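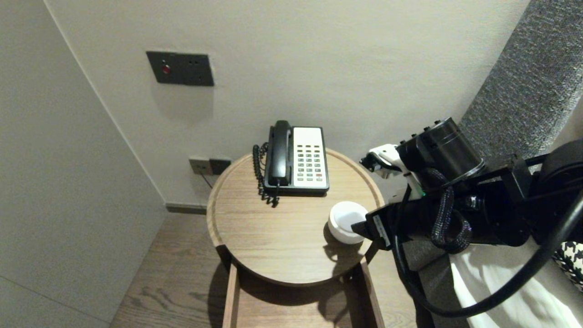
Arm at the small white container, nightstand with telephone. Guest room set, Iklow site.

Stirkum Guest Room Collection: Frequently Asked Questions

Maintained by Jana Grube and Gerd Kohlhase. Last revised 18 March 2018.

General

What is being collected?
Teleoperated examples of short handling tasks next to a bed. An operator drives the arm through the task and the system records the camera streams, joint positions, gripper opening and operator commands. The recordings are used to train the Nondon policy, which maps camera views and joint state to the next arm command.

Which tasks are in the current release?
Move a small object on the nightstand, open the drawer, close the drawer, place an object in the drawer, and lift the telephone handset and put it back. Bed tasks are collected under a separate protocol and have their own page.

How many examples are there per layout?
20 accepted episodes. Rejected episodes do not count toward the total. When an operator reaches 20, the layout is closed in the log and the furniture is moved to the next one on the sheet.

What is a layout?
A fixed position of the nightstand relative to the bed and the walls, plus a starting zone for the loose object. The position within the zone is drawn by the script before each episode. The operator places the object by hand on the projected mark, leaves the work area and starts the recording.

Why a round nightstand?
Square tops gave the policy an easy cue for the edge direction, and it learned to line up with the corner. On a round top the arm has to find the object and the rim separately. We still collect on square tops, but they are a smaller share of the set than they were last July.

Cameras and views

Which views are recorded?
A head view and a wrist view. The head view covers the tabletop and part of the surroundings. The wrist view moves with the gripper and always contains the fingers. Both are stored at full rate and aligned afterward by time stamp.

Can I train on the head view alone?
Yes, and the loader has a switch for it. Expect worse results on the drawer tasks. From the head position the tabletop hides much of what is underneath, so the drawer state has to be read from very little.

Should I mask the fingers out of the wrist view?
No. The finger position in the image is a useful signal for the network, and a mask also removes the contact area. Annelore Seidel tested masking on the first release and dropped it.

Is the lighting controlled?
No. It is written down in the episode header as one of a few fixed labels. Shadows from the arm and the furniture are left in. If the exposure shifts so far that the object cannot be found by eye in the head view, the episode is rejected.

Do the cables matter?
They show up in the head view and can cover the object for part of a reach. Operators check cable slack before each block. A cable that touches the object during an episode is a rejection, even if the task was completed.

Operating

How long does an episode take?
Nearly 20 seconds for a simple move on the tabletop, longer for drawer tasks. There is no time bonus. Operators who hurry tend to overshoot and then correct, and the corrections end up in the training data.

Are corrections always bad?
No. One small correction before contact is accepted and tagged. The policy needs to see some recovery. Repeated corrections after contact are rejected, as are any episodes in which the operator stops to think with the gripper against the object.

From which side should the gripper approach a small container?
From the side with the most free table. Keep the fingers clear of the telephone and its cord. A coiled cord is hard to model and easy to drag, and if it moves during a tabletop episode the starting state for the next one has to be reset by hand against the reference print.

May the object hang over the rim at the end of a move?
No. The full base must be on the tabletop. The raised rim is thin and does not stop a sliding object reliably, so treat it as if it were absent.
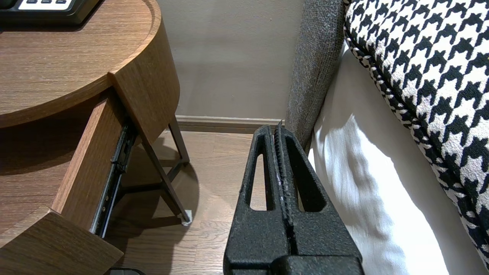

Stirkum Collection Notes — Issue 2, page 20

Drawer tasks

Why is the space between the nightstand and the bed a layout parameter?
It limits which wrist angles are possible. With the gripper low between the furniture and the side of the bed, there is little sideways travel before a finger meets upholstery. Layouts are drawn so that some leave generous clearance and some leave just enough.

What happens if a finger touches the bed?
Light contact is tagged as "soft contact" and kept. If the fabric is pulled or the bedding moves, reject the episode and straighten everything before the next take. Maëlys Lemaire reviews the soft contact episodes separately.

How far must the drawer be open?
The task sheet gives a target opening for each layout. The final state is judged in the wrist view with the fingers withdrawn and the drawer side in sight. An exposed slide rail is a good visual reference, and the labeling tool lets the reviewer mark its front and rear points.

The wrist camera loses the drawer when the gripper is upright. Is that a fault?
Depends on the layout. Part of the drawer front often leaves the view at the side. Accept the episode as long as the side panel can be seen at the end. If neither the panel nor the front is visible, record the final state again with a short sweep of the wrist.

Can the fingers be closed when pushing the drawer shut?
Yes, that is the standard method. Closed fingers give one contact area and a cleaner force trace. Open fingers may straddle the drawer edge and twist.

Are worn fingers replaced?
Scuffs are acceptable. Replace a finger when the gripping strip lifts or when the tip no longer meets the other one. Log the change, because the network may pick up on the different look, and start a new block afterward.

Data access

Who approves access?
Ida Kramer. Send the name of your group, the intended use and the release number. Partners working through Seidel already have accounts and should use the existing login.

Can we contribute our own episodes?
Only if they were recorded with the same header format and both views. Send one complete block first. It will be run through the checker and returned with a list of failed fields.

I found a mislabeled episode. What should I do?
Report the episode number and the field. Do not edit your local copy, or the checksums will fail at the next update. Corrections are issued with the next release.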